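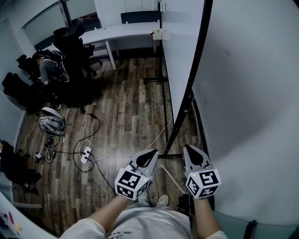 Gratatham, Tuesday

Present: Mafalda Pacheco, Fouad Hamdy, Seija Koivisto, and me (Aurelio Arrieta, typing as fast as I can)

Count first, as usual. We have 1,321 examples on the drive, and Seija threw out 105 of them for lost marker tracking – mostly people turning the cubes away from the camera, me included! She wants both cubes in view before anyone starts moving, and we all said fine.

Fouad asked if we can stop at the current tasks and train now. Mafalda would like up to 276 more two-handed ones first. We went back and forth on this for a while and she won.

Cables: still all over the floor. I said I'd tape them down before the next session.

Seija will send the reject list to Mahmoud Shawky, who couldn't make it. Next meeting same time, bring your own coffee.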